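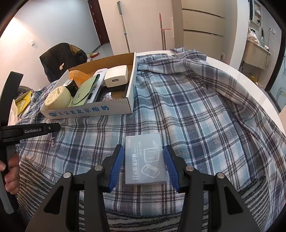
Page last changed: 2023-02-14

Minutes of the packing and small goods meeting, Garura stockroom

Present: stockroom, purchasing, labeling, returns desk. Apologies received from transport.

1. Minutes of the previous meeting
Accepted with one correction. Under item 4, "shelf label" should read "carton label".

2. Matters arising
The new tape dispensers have been fitted at both packing benches. Purchasing reported that the old blades cannot be reordered, and the remaining ones will go to the returns desk.
The request for a second hand truck is still with Kaczmarczyk. No delivery date was given.

3. Lighter case boxes
The small gray-blue box for the lighter protective case was reviewed. The face of the box carries the product name in large Chinese characters along its length, with two white line drawings on the right half, one of a rectangular case with the lid opened and one of a rounded case. Labeling noted that the picking list calls this item "small box, blue" and that the same words are used for two other lines. Pickers who do not read Chinese go by the drawings.
It was agreed that the picking list will use "lighter case, boxed". The Chinese name, 打火机保护壳, will be added in the second column so that it can be matched against the box character by character.
Returns asked whether the drawings can be used to tell the style of case inside. Purchasing has put the question to Idura. Until there is an answer, the style is to be checked by opening the box, and the flap closed again without tape.
The opening order is for 2000 boxes. Outer cartons will be marked on two adjoining sides.

4. Reused food cartons as sorting trays
The yogurt carton marked 正宗老北京酸奶 in blue was discussed as a tray for mixed items. It is shallow and open, and a person at the table can reach into it without lifting anything out. Stockroom is in favor of keeping it. Labeling objected that the print on the front has nothing to do with the contents and has already led to one carton being sent to the kitchen shelf.
A plain sticker over the print was proposed. Purchasing would prefer unprinted trays from Stusix, quoted in packs of 5. The quote does not include dividers.
Agreed: printed cartons may stay in use at the sorting table only. They do not go on the racks and do not leave the room. Two packs of the Stusix trays will be bought for comparison.

5. Items tipping over in the tray
Rounded jars do not stay upright when the tray is part full. The cream-colored jar on its side in the carton is typical. Returns asked that jars be placed last and against a wall of the tray, with boxed items on the inside. Stockroom replied that this slows the sort when goods arrive in no set order.
No rule was adopted. Dividers cut from scrap brown card will be tried - one lengthwise, one across - and the result noted in the bench log. Any jar found lying down is to have its lid checked before it is booked in.

6. Table covering
The plaid cloth on the white sorting table was raised by labeling. Small labels are harder to find against the blue, gray and white pattern than on the bare top. Stockroom pointed out that boxes slide less on cloth and that the table surface marks easily.
A plain cloth in one light color was suggested and left open. Purchasing will ask for a price. In the meantime the plaid cloth stays, to be shaken out at the end of each shift and pulled flat before the next sort begins. Loose labels are to be kept on their backing sheet.

7. Stock count
The small goods count stands at 486 lines. The difference against the system is 2, both in the orange plastic container group, and both are thought to be entry errors. Recount to be done before the next order is placed.

8. Other business
The August count will be done from the racks toward the door, as the reverse order left the returns shelf to the end last time.
The marker pens supplied for the benches smear on coated card. Labeling to supply a different type.

Actions
Labeling: revise picking list, item 3. Replace marker pens.
Purchasing: answer from Idura on case styles. Stusix trays, two packs. Price for plain cloth.
Stockroom: card dividers, bench log entry.
Returns: recount of the two lines under item 7.

Next meeting to be set when the trays have arrived.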